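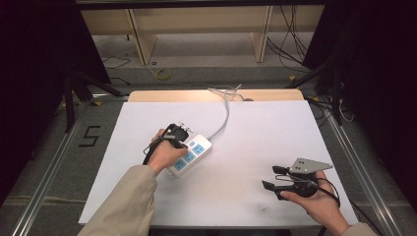
What Is a Power Strip?

A power strip turns one wall outlet into several. Electricity comes in through the cable and travels along metal pieces inside the case. Each socket touches that metal, so a plug pushed into any of them gets power.

Many strips have a switch. Turning it off cuts the power to every socket -- all at once.

Never plug one strip into another. Too much current can make the wires hot. Ask a grown-up before you plug anything in.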